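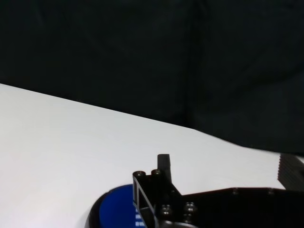

How a Two-Armed Robot Kit Learns to Pick Things Up

Filed under: Machines Explained / Ages 9 to 12

By Finlay Lindsay
March 28, 2022

The Varkham is a pair of robot arms sold as a kit by a firm called Runetex. Schools and clubs buy it, bolt it to a table and teach it small jobs. This page explains what the parts do and how well they work.

Each arm ends in a gripper. A gripper is the robot's hand, and it is much simpler than yours. Your hand has many joints. This one has two stiff fingers that face each other. A motor slides them together to hold something and apart to let it go. Engineers call this a parallel gripper, because the fingers stay in line with each other as they move.

The inside of each finger has a ridged pad. Ridges help in the same way that the tread on a shoe helps. They press into soft surfaces and make it harder for an object to slip. The pads are held on by small screws and can be changed when they wear down.

There is a camera near each gripper, and another that looks at the whole table. The cameras have different jobs. The wide view tells the robot where things are. The close view shows how the fingers line up with an object just before they shut. A close camera often sees only part of a thing, so the computer has to work with pieces of objects as well as whole ones.
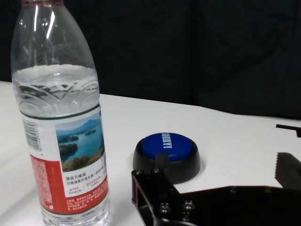 Photo: Runetex / Varkham kit

A bottle of water and a push button make a good test pair. The button is low, round and blue, and it says "SORRY!" on top. To press it, the robot needs to come down in the right spot and stop in time. The bottle is tall and made of clear plastic, which causes two problems.

The first problem is light. A camera finds objects by looking for edges and changes in colour. Clear plastic lets the table show through, and it also makes bright streaks where it reflects a lamp. The printed label is easier to find, so a robot may learn to look for that part.

The second problem is squeezing. If the fingers press too lightly, the bottle slides out. If they press too hard, the plastic bends. The kit lets you set the squeeze on a scale from 0 to 100. Start low and go up in small steps.

Plain surroundings help too. A white table and a dark cloth behind it give the cameras less to sort out. Once the robot can do a job there, you can try it on a busier table – and expect more mistakes at first.

Teaching is done by showing. A person guides the arms through the job while the computer records the camera pictures and the position of every joint. One full try is called a demonstration. The handbook suggests 19 demonstrations for a simple press and around 2000 for a job that uses both arms. That is a lot of work, and the second number is best shared between several classes.

After that, the computer looks for patterns in the recordings. It does not understand what a bottle is for. It learns which movements usually follow which pictures.

What we thought of the kit

The arms are solid and the screws are easy to reach. The handbook is clear, apart from the chapter on cables, which is too short. Cables need enough slack for the arm to move, but a long loop can catch on things. The software comes from a different firm, Mutanberg, and takes a while to set up. An adult should do that part. A new version is due in June.

Keep hands away from the fingers when the power is on, and learn where the stop switch is before anything else. 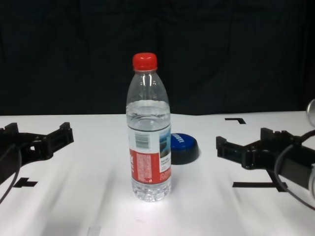

Why does the robot have two arms?

Some jobs need one hand to hold a thing still while the other hand works on it. Unscrewing a cap is one of these. With a single arm, the whole bottle would turn round with the cap.

Words to know

Gripper: the part of a robot arm that holds things.
Joint: a place where the arm can bend or turn.
Demonstration: one try at a job, recorded so the computer can learn from it.

4 comments | Share this page

We use cookies to remember your reading level. Ask a grown-up before you change your cookie settings.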